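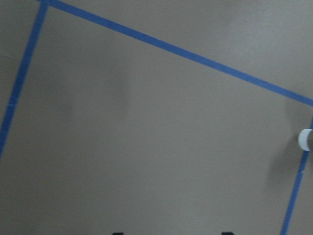

# Bulix low-tack masking tape, 20 m roll

Posted 2018-01-02

I've been repainting the hall at our place in Sudimbridge since June, in fits and starts, and I've got through three rolls of this now. I love it! My old stuff (Mosquera, the cheap cream one) took a strip of plaster with it every time I lost patience. With Bulix I left a length on the skirting for two weeks, forgot all about it, and it still came away in one go.

The edge is the best bit. I did a stripe behind the coat hooks in Brorkine 451, a very unforgiving dark green, and the line was so crisp I fetched a neighbour in to look at it.

## What I'd change

It doesn't like bare brick, or dusty walls of any sort, so wipe down first. Curves are fiddly too, and the end of the roll disappears the second you put it down – fold the corner over!
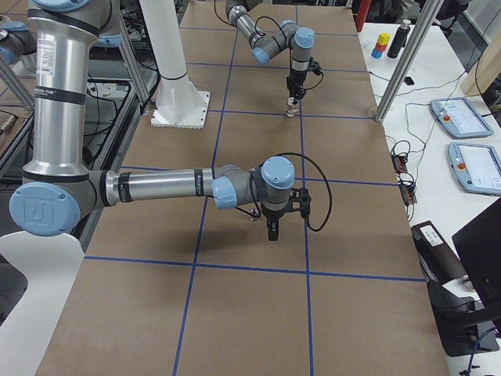 *Long lines and crosswise ones, all in blue.*

## Worth it?

For walls and woodwork, yes, very much so. I pull mine off while the paint's still a bit soft, slowly and back on itself, and I've hardly had to touch up anything. The narrow roll is handy round sockets as well. I've got the stairs to do next and there are 2 rolls waiting in the cupboard.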